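Two grippers, one bed sheet

May 7, 2018

Since January I am comparing two hand-held grippers for cloth work, the Zellix and the Pladby. I wrote already about cups and boxes, so today is only about fabric, which I find much harder.

The Zellix closes softly and forgives me when I come to the sheet at a bad angle. Its weak point is the thin edge. If there is a single layer lying flat, I must try again and again before it catches. The Pladby takes the thin edge well, but my wrist is tired after an hour and the trigger has a small dead zone at the start that I still do not like.

Hằng Giáp told me to stop pulling the corner straight up and to slide it first toward me, then lift. It helped with both tools. I also changed the camera angle so that it looks more down, and now I lose less of the cloth behind my own fingers.

My log has 535 tries with the Zellix and up to 104 with the Pladby, so please do not take this as a fair match yet. Next I want to borrow the De Bruijn controller and see if the dead zone can be made smaller in the settings.

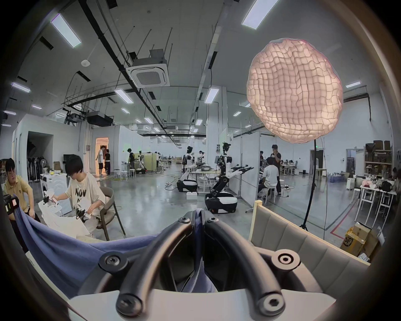 Blue cloth in the gripper, and then two views over the green sheet. 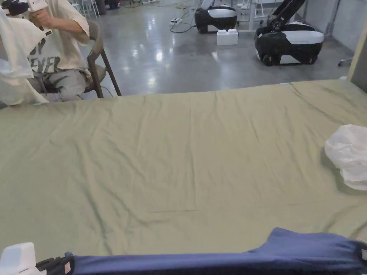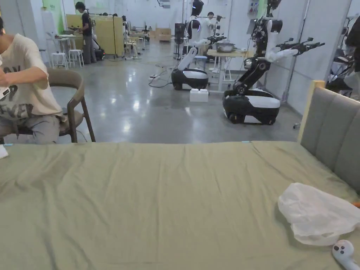 2 min read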